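Nostero puts out new folding software, slower but with fewer stuck shirts

2019-01-06
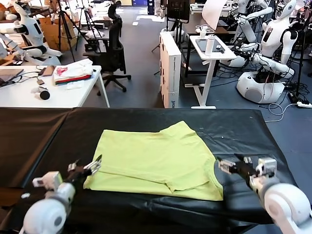
Nostero has released version 3 of Dalisay, its control and planning software for two-armed robots, with a rewritten fold planner and a new way of handling sleeves. Download went up this morning for existing licence holders. Everyone else has to wait, no date given.

Main change is in how the software decides what it's looking at. The old release found the outline of the garment once, at the start, then ran the whole fold from that. Fine for towels. Bad for T-shirts, where a sleeve slides or the hem drags and the plan is out of date before the second grasp. The new one looks again after each fold and plans the next move from the cloth as it lies now.

The price is time. Nostero's own test runs put a short-sleeved shirt at 51 seconds from flat to finished, against 44 with the previous version. The firm says the extra seconds go on the repeat look and on a slower lift at the corners, and that it would sooner have a slow fold than a person walking over to rescue one. Users can turn the repeat look off in the settings file if they want the old speed back.

The test set was 600 folds, done in December at the company's lab in Trudton. Nostero has not published the full results, only a short note with the release, and the note doesn't split the failures by type of garment. We have asked for that.

Other bits in the release:

Both arms now share one planner. Before, each arm had its own and a seperate check stopped them hitting each other, which meant a lot of waiting about. Grasps can now be timed so the two grippers close together.

Shiny table covers should give less trouble. Reflections were being read as cloth edges, a complaint that has been on the user forum for as long as there has been a forum. The edge finder now throws out bright streaks that don't move when the cloth does. Matt covers are still recommended.

Logging has been tidied. Every plan is saved with the camera view it was made from, so a bad grasp can be traced to a bad guess or a bad move. Files are big. Check disk space first.

Replay tool works on a laptop without an arm connected, which it was supposed to do last time and didn't.

Long sleeves are not supported yet. Nor are hoods, or anything with buttons down the front. The release note lists them as "planned", same word as in the last note.

Jurari, which makes a rival planner and sells mostly to commercial laundries, said it had no comment on the release but that it's own update is due soon. Its current software handles long sleeves but needs the garment hung up first, so the two are hard to compare.

Anyone upgrading will need to redo the camera calibration, as the old calibration files won't load. The installer does not warn you about this. It also overwrites custom fold scripts if they are kept in the default folder, so move them out before you start. Nostero says a fix for the installer is being tested now and will go out to licence holders as a small patch.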